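Ovent Perception
Object detection and pose software for clear, glossy and look-alike items

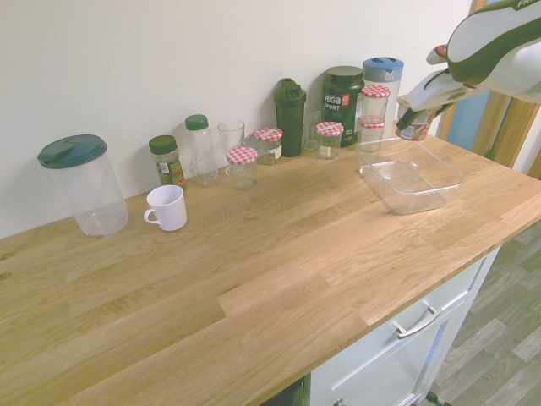 6 min read

Ovent Perception takes the view from a fixed camera and returns a list of objects, each with a mask, a class, a position on the work surface and a confidence value. Your planner uses that list to decide where the gripper can go. The software runs on the same computer as the arm controller or on a separate one on the local network.

We build it for shelves, counters and benches that hold ordinary things. On a kitchen counter, that means clear drinking glasses, a clear pitcher, jars with the same gingham lid and a shallow clear tray, all standing close together against a white wall. Depth sensors do badly on most of this. They read the wood through the plastic and report a surface that is too far back, and the planner then sends the fingers into the object.

What it does

Clear objects. The detector works from the color image first and treats depth as a second opinion. Where the two disagree on an object classed as transparent, the depth reading is dropped inside the mask and the shape is filled from the object's outline and the plane it stands on. You can see which pixels were dropped in the viewer, under Layers > Rejected depth.

Repeated objects. Jars with matching lids get separate instance IDs that hold from one capture to the next, as long as the jar has not moved farther than the match radius. The default radius works for most counters. If your objects are packed tighter than one lid width, lower it.

Stacks. When one object rests on another, the output carries a "supported by" field. The planner will not offer a grasp on the lower jar while the upper one is listed as resting on it. Stacks of two are handled in all versions. Taller stacks need the Plus license.

Partly hidden objects. A glass behind a shaker bottle, or a small jar underneath the gripper, is reported with a visible fraction. Below the threshold you set, the object stays in the collision map but is taken off the list of pick targets. The arm can also be told to move aside for a second capture before planning starts.

The arm itself. Ovent reads joint states from the controller and masks the arm and gripper out of every image. The mask comes from the robot model, so a custom finger set has to be added to the model file. We hear from a lot of customers who skipped this step and found their own fingertips in the object list.

Planning output

The planner interface is called Zupan and comes with every license. It takes the object list and a goal ("pick instance 7, place in tray") and returns ranked grasps with an approach direction and a finger opening. Grasps that would brush a neighbor are ranked lower, and those that would hit one are removed. Placing into an open tray uses the inner floor of the tray as the target region and keeps a margin from the sides. The margin is set in the cell file.

Zupan does not move the arm. It hands a path to your controller, and your controller's own speed and force limits apply. If you want the path checked only, run it in dry mode and look at the result in the viewer.

Setting up

1. Fix the camera so that the whole work surface is in view. Beside or above both work. It must not move after calibration.
2. Run the calibration tool with the printed board from the box.
3. Draw the work surface in the viewer. Anything outside it, such as a floor or a doorway, is ignored for detection.
4. Load an object set or record your own.
5. Run the check capture and compare the list with what is on the surface.

Recording a new object takes one capture from each of several angles. Plain items such as a mug or a screw-cap jar usually need fewer. For clear items, use the backdrop you will work against, because the model learns some of what shows through.

Specifications

Supplied object classes: 253
Maximum objects in one capture: 200
Time from capture to object list, reference computer: 308 ms
Images in the household test set: 3,401
Interfaces: Python, C++, REST
Operating system: Linux
Camera input: color, or color with depth
Configuration: one cell file, plain text

The time above is for detection only. Planning time depends on how crowded the surface is and how many grasps you ask for.

Known limits

Clear glasses that overlap in the camera's view are sometimes merged into one object. A second camera fixes most cases. Strong reflections along the edge of a clear tray can be read as a separate thin object; set a minimum area to remove them. Fill level is not reported for any container. Labels are used to tell objects apart, but the text on them is not passed on.

Tracey Hebden's team at Prornlow has used the software on a counter cell since January. "The merged glasses were our main problem and we went to two cameras," she says. "The tray placing we left on the defaults."

Licensing

Standard covers one arm and one camera. Plus covers one arm, up to four cameras, taller stacks and the recording tool for articulated objects such as flip-top caps. Both include updates for a year. Site licenses are quoted separately. The older Fuso detector is still supported for existing users but gets no new classes, and its cell files can be converted with the import command.

Questions about integration go to Oluwatosin Ugwu in applications engineering. For quotes and site licenses, write to Sandra Nuttall in sales. Please include your controller model and a sample capture of the work surface.

Page updated 14th August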